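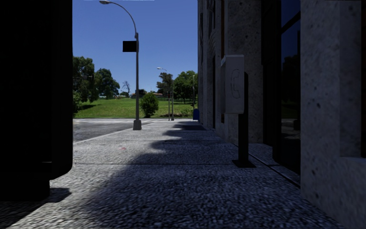 # Markmont Trurkstead 2: local planner for sidewalk robots

Trurkstead is a local planning and traversability package for wheeled robots that travel on sidewalks at walking speed. It takes a semantic point cloud, a pose estimate and a coarse route, and returns a velocity command and a cost grid. It does not do global routing, localization or fleet dispatch. Customers who need those generally pair it with their own stack or with our mapping server, Trumham.

Version 2 replaces the single inflated obstacle layer of the first release with three separate layers: surface, fixture and illumination. They are computed independently and merged at the last step, so an integrator can log, weight or disable any one of them.

## Surface layer

The surface layer classifies ground cells as walkable, walkable with penalty, or excluded. Expansion joints and slab seams are walkable. Grates and ground panels carry a penalty that depends on wheel diameter, set once in `platform.yaml`. The curb edge is always excluded unless the route includes a tagged crossing.

Small marks and flat litter were the most common cause of unnecessary stops in the first release. The classifier now requires a height return before it will raise the cost of a cell on colour alone. The threshold is exposed as `min_relief` and defaults to 8 mm. Lowering it on coarse aggregate paving is not recommended.

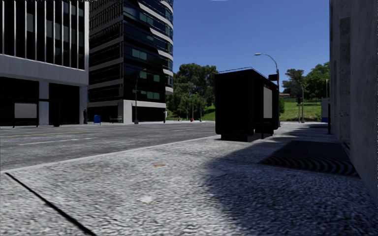
*Simulated street: bus shelter on the near sidewalk, flush grate in the shade by the wall.*

## Fixture layer

Fixtures are static objects with a known footprint class: lamp bases, hydrants, shelters, mailboxes, payphones, signal poles. Each class has a keep-out polygon and a softer comfort margin. The polygon is taken from the base of the object, and overhangs are handled separately with the platform height. A payphone on a post, for example, has a small base and a much wider housing. The first release used only the base, and a tall robot could pass the check and still strike the enclosure.

Bus shelters get a directional margin. The open side is treated as a place where a person may step out, and the planner reduces speed there whether or not anyone has been detected. The end panel is treated as an occluder. Cells behind it are marked unobserved, with a cost that decays as they come into view.

New classes can be added without retraining by supplying a footprint, a height range and a label string. Rozália Dvořáček maintains the class file and accepts additions from licensed users through the support portal.

## Illumination layer
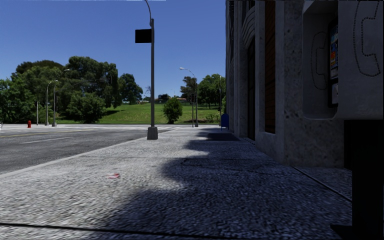 Hard building shadows produce two separate faults in camera-based perception: a false edge along the shadow boundary, and missed dark objects inside it. The illumination layer estimates the boundary from the image and the sun angle, then suppresses surface edges that coincide with it. Within the shaded region it raises the exposure target and lowers the confidence of any "clear" label. In practice the robot slows slightly on entering shade next to a dark facade and recovers once the second exposure has been processed.

Reflective glazing is handled in the same layer. Returns that fall behind a mapped wall plane are dropped. If no wall plane is available, they are kept and flagged.

## Simulation and regression

Every release is run against Rajan, our rendered street environment. Rajan supplies colour, depth and ground-truth labels from the same pose, so layer outputs can be scored cell by cell. The regression suite supplied with the licence has 767 runs over 52 routes. Each failed run writes a bag file, the merged grid and the three unmerged layers.

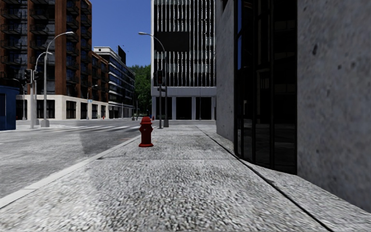 Routes that end at an intersection are scored on two further measures: stopping distance from the curb, and whether the planner holds position until the crossing is released by the route manager. Trurkstead reports signal heads as fixtures only. It does not read signal state, and a dim or washed-out lens has no effect on its behaviour.

## Interfaces

| Item | Detail |
|---|---|
| Inputs | Semantic point cloud, pose, route polyline |
| Outputs | Velocity command, merged grid, layer grids |
| Languages | C++, Python bindings |
| Configuration | YAML, reloadable at standstill |
| Logging | Bag file, CSV summary |

## Known limitations

- Snow cover is not supported. The surface layer will return walkable with penalty for most of it.
- The comfort margin for hydrants is fixed in this release.
- Wall planes longer than the local map are split, and a short false gap can appear at the split. Sota Kaneko has a patch in test.

Documentation revised 6/1/20. Integration questions go to Usha Palaniappan, licensing to Flynn Prendergast.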